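From: Josée Nguyen
To: rig-users list
Subject: Re: Left hand tracking jumps, then arm moves on its own

Domingo Paredes wrote:
> We lost the left hand pose twice this morning. Second time the
> Suteo arm swung maybe a foot before anyone reached the stop.
> No one was hit. Is this the same thing Kimcombe reported in
> April, or do we have a new one? Logs are in the usual folder.

Domingo,

Same family as the Kimcombe report but a different cause, I think. I went through your logs last night. In both cases the left cube pose goes stale for 17 frames and then comes back with the axes flipped. The follower takes the flipped pose as a real command and tries to get there at full speed. That is your swing.

The flip itself is an old problem. When the hand turns so that one face fills most of what the tracker sees, the solver has two answers that fit almost equally well, and it picks the wrong one. What should have caught it is the jump check in Skamerel, which is supposed to hold the arm if the target moves more than 10 cm between updates.

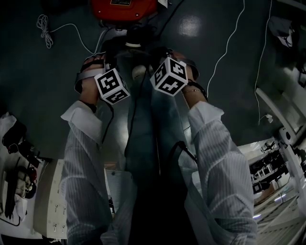 The check only runs when the previous pose is marked valid. After a dropout there is no valid previous pose, so the first one back goes straight through. I reproduced it here with the arm powered down, 46 times out of 48 tries, by covering the left cube and turning my wrist before uncovering it. The right side does the same thing.

Tremblay has a patch that keeps the last good pose through a dropout and compares against that. It also makes the operator press to resume. I have read it and it looks fine to me, but it has not been run on a live arm yet, so please don't install it and assume you are covered.

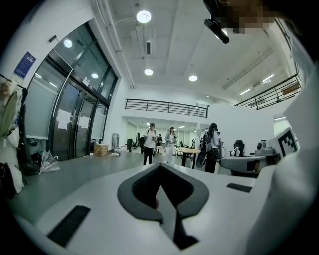
Until it is tested I'd ask every site to do the following:

Set follower speed to the low limit. The setting does not survive a restart, so check it each time.

One person on the stop whenever the arm is live, and that person does nothing else. From your note it sounds like whoever had the stop was also minding the recording.

Keep people out of reach of the arm during hand tracking — that includes walking past behind it.

The hand-held grippers don't drive anything during recording, so you can carry on with those. The same check is used when we replay their data on an arm, though, so hold off on replay.

Two things I still need from you, Domingo: the tracker config from that morning, and whether the left strap had been changed. Your offsets are slightly different from the ones I have on file and I'd like to rule that out.

Josée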